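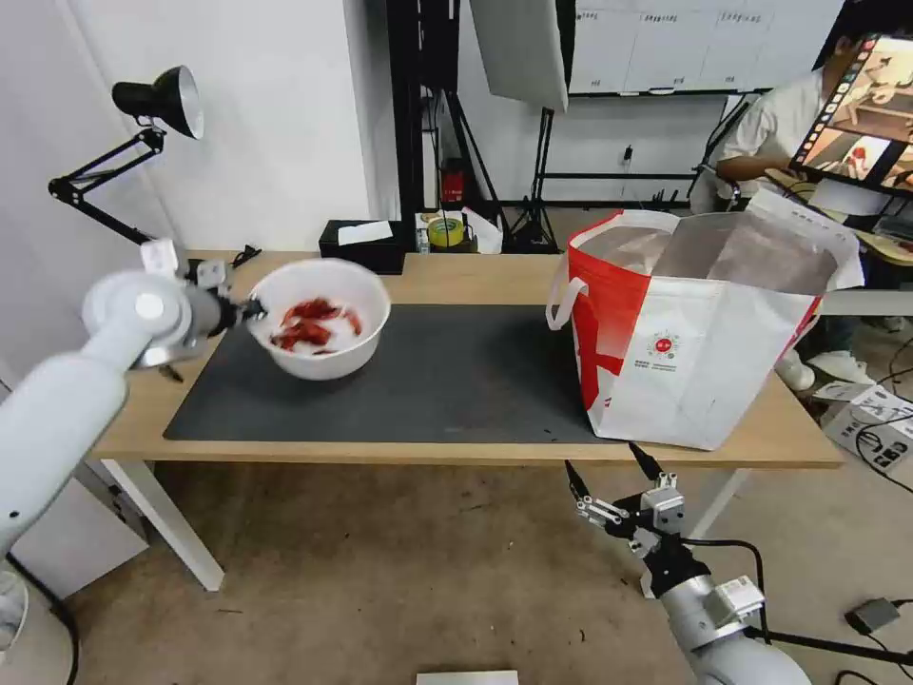
What happens at an open day in a robot lab? Mostly standing, to be fair. You stand, a machine does something slow, you clap, there is tea.

I'd gone for the tea. Also for Forkis, our newsletter, which still paid by the page then.

Telari had the whole ground floor at Hutside. Concrete underfoot, cables everywhere, mind the cables, they said. Table with a grey mat. Two white arms. A big red and white shopping bag with a silver lining, the sort you bring frozen peas home in. Lunch order, said the woman in charge. It is going to do a lunch order.

Twenty of us came in November, the year before. Today I had counted on a crowd and got a boy, his gran and a man from Tiedemann who kept looking at his phone.

"Does it know what a chilli is?" said the gran.

"It knows where one is," said the woman.

Gran wrote this down. On her hand.

Then the arm went. Slow. Slower than me on a bad morning. The boy held his breath, I heard him do it, and I found I was holding mine aswell. Bowl. Bag. Tray. Somebody typing. A hum, then no hum, then the hum again.
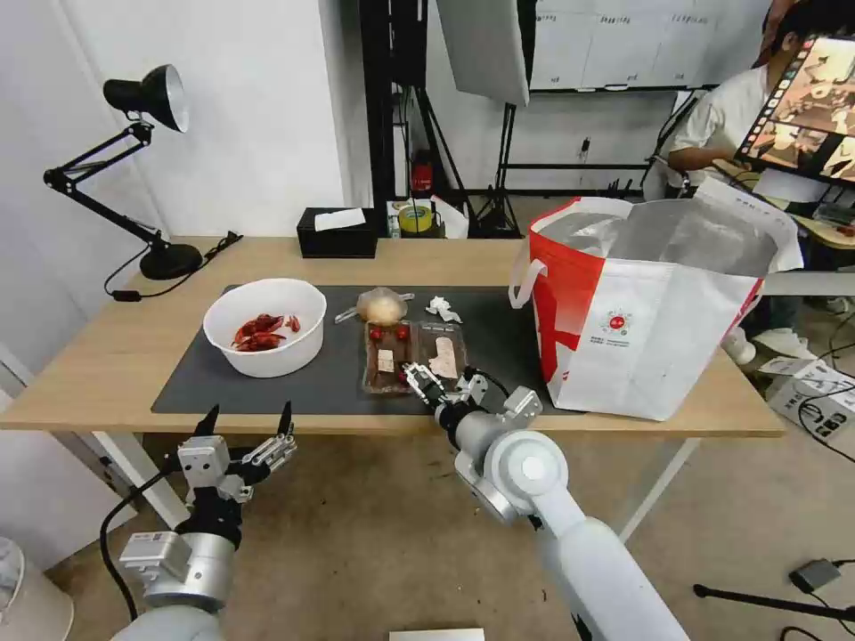

"Forty-three goes at this yesterday," the woman said, very quiet, not for the newsletter. I put it in the newsletter.

"And how many worked?"

She looked at the arms the way you look at a dog in someone else's garden. "Ask me at 1,000."

The man from Tiedemann put his phone away. First time. Stepped in closer, and the boy told him off, you're past the tape, mister, and he stepped back and said sorry. To the boy. Then, I swear, to the robot.

Tomatoes, I wrote. Small. It wants the tomatoes. Underlined it twice and couldn't have told you why.

The gran took hold of my sleeve. Fingers like pegs. "My husband packed shopping for years," she said. "Eggs on top. Will they tell it that? Eggs on top?"

I said I'd ask. I went over teh cables to ask.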